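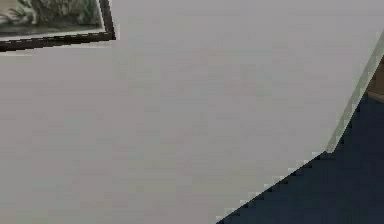

A dark-framed picture against a pale grey wall.

Manstead's little lending gallery opens its doors again this Thursday at 2, and if you have walked past the old place on Trotura Street all summer wondering when you could borrow something new for the living room, well, the wait is nearly over!

The gallery works much like a library (same card, in fact), and members may take home up to two framed pieces at a time and keep them until the end of the season. Carmela Longo, who has looked after the collection for eight years, tells us there are now 221 works to choose from, many of them watercolors left to the town by the Benedetti family.

"People get so attached," she said, laughing. "Benedetta Vitale has renewed the same harbor view every September, and I haven't the heart to say no."

Borrowing is free for residents, and hooks and wire are available at the desk. To reserve a piece ahead of time, call extension 3244 at the town office.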